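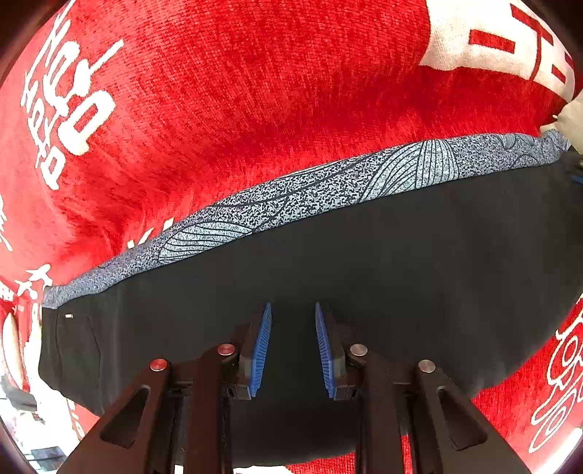 Brarine Pulley Airer, six-rail

Ceiling-mounted clothes airer with timber rails, cast ends and cotton cord
Rail length: 2000 mm
In stock in natural, black and cream

We've been selling airers for a good while now and the Brarine is the one we hang our own washing on. It goes up to the ceiling on a rope and pulley, sits up there in the warm air, and leaves the floor of your laundry (or hallway, or kitchen, or sunroom) completely free. If you grew up with a grandparent who had one of these over the stove, you already know how good they are. If you didn't, you're in for a treat!

The idea is very old and the Brarine doesn't mess with it. Two cast metal ends, a set of long timber rails slotted through them, a single pulley at one side, a double pulley at the other, and a cleat on the wall to tie off the cord. Lower it, load it, pull it back up. There's no motor, no remote and nothing to plug in.

What it's good at

Big, heavy, awkward things, first of all. Plush throws, bath sheets, fleecy blankets, quilt covers, the thick winter stuff that flops over a fold-out rack and drags the whole thing sideways. You can lay a blanket across all six rails and leave a decent air gap underneath, so both faces get a go at drying. Or drape it tent-style over the two outside rails, our favourite way with anything that has a deep pile.

It's also lovely for knitwear. Lay a mesh drying sheet over the rails and you've got a flat bed as long as the airer itself, with room for a jumper with its arms out and plenty left over. Shirts can go up on hangers, hooked over the rails at whatever spacing you like, and socks and undies fit along the centre where you won't see them from the doorway.

We've had customers use theirs for fresh pasta, bunches of herbs, hand-dyed yarn, wetsuits after a weekend down the coast and one very long roll of screen-printed fabric. All fine by us. Just give the rails a wipe before the next load of whites.

The rails

Radiata pine, planed and sanded, with rounded edges so they don't leave a hard crease across a towel. They arrive unfinished in the natural version, and plenty of people leave them that way. The timber will mellow to a honey colour over a few summers. If you'd like to seal yours, use a clear water-based varnish and let it cure fully before hanging anything on it. Please don't use decking oil. It smells wonderful and it comes straight off on pillowcases.

Rails can be cut down at home with an ordinary handsaw if your space is tight. Take the same amount off each one, sand the ends, slot them back in. Replacement rails are sold singly, so a wrong cut isn't a disaster.

The ends

Cast aluminium with a powder-coated finish. We used to stock the iron ones from Dreminari as well, and they are beautiful objects, but they're a lot to haul up with a full load of wet sheets underneath. The aluminium pair takes the same rails and makes a real difference on the rope. If you already own Dreminari ends and only need new timber, Brarine rails fit them perfectly well.

The cord and pulleys

Braided cotton over a polyester core, in ecru. It's soft in the hand, it grips the cleat properly and it doesn't squeak. There's enough supplied for a standard ceiling or a moderately high one. For stairwells and old houses with proper tall ceilings, add the long cord at checkout. You can always trim it later.

The pulleys are by Cabral, with brass wheels, and they run like a dream. A tiny drop of sewing machine oil each April keeps them that way, just as the airer is about to start its busy season.

Specifications

Rail length: 2000 mm (can be shortened)
Number of rails: six
Rail material: radiata pine
End material: powder-coated cast aluminium
Cord: braided cotton, polyester core
Pulleys: Cabral single and double, brass wheels
Cleat: cast aluminium, matches ends
Guarantee: three years on castings and pulleys

In the box

Rails, two ends, single pulley, double pulley, cord, wall cleat, screw hooks for timber joists and a printed fitting guide. Fixings for concrete or steel ceilings aren't included.

Choosing a spot

Warm air collects at the ceiling, so nearly any room with a bit of heating will work. Near a heater is good, over a stairwell is great, and over a bath is fantastic for drips. Leave 90 cm between the airer and any wood heater or flue, measured from the nearest hanging edge of the washing and not from the rail.

Check which way your joists run before you decide on the final position. The pulleys must go into solid timber. Plasterboard alone won't hold them, whatever the packet of wall plugs says. If the joists don't line up with where you want the airer, screw a length of timber batten across them and fix the pulleys to that. Painted the same colour as the ceiling, it disappears.

Put the cleat somewhere you can reach comfortably and a small child can't.

Fitting

1. Slot the rails through both ends and tap them level with a rubber mallet.
2. Mark the pulley positions on the ceiling, in line with the two ends.
3. Drill pilot holes and screw in the hooks until the thread is fully buried.
4. Hang the pulleys, with the double one on the cleat side.
5. Thread the cord as shown in the guide and knot it at each end.
6. Fix the cleat, raise the empty airer and check that it sits level before you load it.

Loading tips

Start from the centre and work outwards, and keep the weight even from end to end. A spin-dried load is much easier to lift than a dripping one. For dark fabrics and anything with strong colour, especially deep reds on their first few washes, keep them off the pale rails until you trust the dye, or drape an old sheet underneath.

Goes well with

Zelska mesh drying sheet, for jumpers and delicates
Long cord, ecru
Spare rail, natural
Sliding rail hooks, set of six

Delivery

Rails are posted in a long carton and the castings travel in their own box, so don't worry if one turns up a day ahead of the other. Someone will need to be home to sign for the carton. Pick-up from the warehouse is free, but measure your car first!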